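Keeping chopsticks upright in a cup on the dining table without the whole thing tipping over?
Asked in Kitchen & Table, 4 answers hidden as duplicates

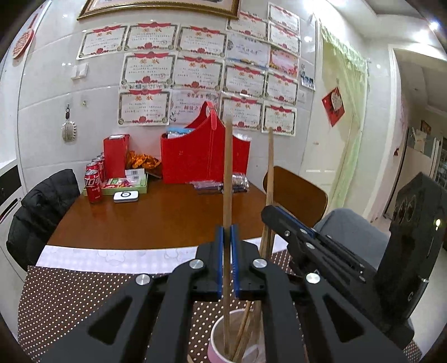 We eat at the dining table most nights and I got tired of walking back to the drawer every time somebody wanted chopsticks, so since March the chopsticks have lived in a paper cup. It's a good system in the sense that you can find them. It's a bad system in the sense that a paper cup weighs nothing and a wooden chopstick is tall, and the first person to reach for the soy sauce usually takes out the lot.

Things I've tried: two cups nested (tips over more slowly), a cup taped to the mat (pulled up the mat), and fewer chopsticks (my sister visits and suddenly we need all of them). They also splay out like a bad haircut, so you go for one and get three.

The table has a shiny wood top with a patterned mat on part of it and a table covering with cartoons on it that my kid picked, and I would like not to scratch the first, stain the second or hear about the third. I don't want to spend real money. Somebody at work told me to buy a proper Letenton utensil crock and I looked it up and it costs more than every chopstick I have ever owned.

Is there a trick to this, or do I go back to the drawer? Also tips up or tips down? My mother says one thing and my mother-in-law says the other, and they are both coming for dinner.

Glykeria Raptis

3 answers

Accepted answer

Put weight in the bottom. Dry rice works fine and you already own it. For a regular paper cup I use enough to come up a third of the way, then push the chopsticks in one at a time. The rice grips the ends so they stand up straight and stop leaning on each other, which fixes your haircut problem too. Give the cup a tap on the table afterward so the rice settles.

A few things I learned the annoying way:

Make sure the chopsticks are completely dry. Not "wiped on a towel" dry. Mine went in damp once and a week later the rice smelled like a gym bag. I leave them out on a rack overnight.

Change the rice every month or so, and don't eat it. I shouldn't have to write that but I live with Martti.

If you don't like the idea of food sitting in there, clean aquarium gravel does the same job and can be washed. I bought a 400 gram bag and it filled two cups with some left over. Glass marbles look nicer and work worse, because the sticks slide between them and end up leaning anyway.

Nesting was a good idea, so keep doing it, but put the weight in the inner cup. Then when the outside one gets soy sauce on it you swap just that one.

As for which end goes up: if it's a cup for eating chopsticks, I put the thin ends up so they don't sit in whatever is at the bottom, and I ask people to grab them low. Plenty of people do the opposite so that nobody's fingers touch the eating end, and I can't say they're wrong. With both mothers coming I would use two cups and say nothing.

Mererid Bowen

Comments on this answer:

Glykeria Raptis: Rice it is. I knocked it with my elbow on purpose and it wobbled and came back. Two cups is the most diplomatic thing anyone has suggested in this house for years.

Martti Heiskanen: I ate it one time.

Answer 2

A paper cup is not a container for a table, it's a container for a picnic. Use a mug. Everybody has one mug they don't like. Ours has the logo of a tile company called Gonivell on it and has held chopsticks, pens and at one point a toothbrush, and it has never fallen over because it's built like a bathtub.

If the mug is wide, put a rubber band around each pair so they don't wander. That also solves the other thing you didn't ask about, where you own 16 chopsticks and no two are the same length.

For the table, stick a felt pad on the bottom of the mug, the kind for chair legs. Pads that come on a sheet from the hardware store are fine. And move the thing to the middle — half of all spills at my house happen because something was parked by the edge where people put their elbows. Drinks go on one side, sticks on the other. Soda and unfinished chopsticks have met on my table and the chopsticks came out of it tan.

I have no opinion about tips. They get washed.

Angeliki Tzanetos

Comments on this answer:

Lucienne Charpentier: Rubber bands leave a mark on lacquered ones after a while. Plain wood is OK. I use a strip of paper folded over twice.

Angeliki Tzanetos: Mine are from takeout. They can handle a mark.

Answer 3

drawer

Barker42

Comments on this answer:

Glykeria Raptis: I was afraid of this one.

Mererid Bowen: The drawer is where mine were when I couldn't find them.

Barker42: get a smaller drawer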